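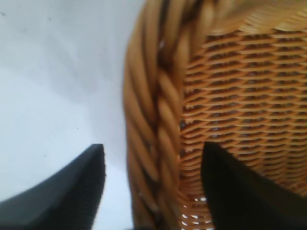
Teaching the basket pick by hand: is it worth the bother?

Wednesday, March
Posted by Tymofii Karpenko

We've been teaching our arm to take hold of a wicker basket by its rim. I drive it from the remote handset and it records as I go. That's the wrist view, with the plaited edge between the fingers. So far I've done 16 runs. The supplier says that's plenty. I have my doubts and would like to hear from people who've done this on anything other than a plain box.

dsirko wrote:
Sixteen is nothing. At Distberg we were told 8 would do for a tray and it fell apart as soon as the tray was turned round. Have you moved the basket between runs?

Tymofii Karpenko wrote:
A bit. Not far enough, probably.

Gerrit_N wrote:
I'd ask why you're teaching it at all. Fix the basket in a jig, write down the positions, go home. I've sat through three of these "just show it once" sales talks and each time some poor soul ended up on the handset for weeks.

Consuelo P. wrote:
Gerrit, that's fine if every basket is the same. Woven ones aren't, or ours at Herrero weren't. The rims wandered all over the place and a fixed position hit the side as often as it closed on the edge. I don't love the handset either, but the jig cost us a month.

Gerrit_N wrote:
Then buy better baskets.

bohdana_m wrote:
Has anyone tried pushing the arm about by hand for this? We use a Vundari and I find it far quicker than remote — you feel the rim before you squash it.

dsirko wrote:
Quicker, yes, but your arm and sleeve get into every wrist shot. Ours learned nicely with my elbow there and badly without it. I'd stay on remote and slow down for the last bit, fingers either side of the rim, then close.

Consuelo P. wrote:
Disagree about slowing down. If you dither, it learns to dither.

Tymofii Karpenko wrote:
I do dither. The close-up goes blurry near the fingers and I can't judge the depth — so I stop and wait. I'll do another batch with the basket turned each time, keep some positions back for testing, and post the misses as well as the hits.

Gerrit_N wrote:
Post the hours too, please.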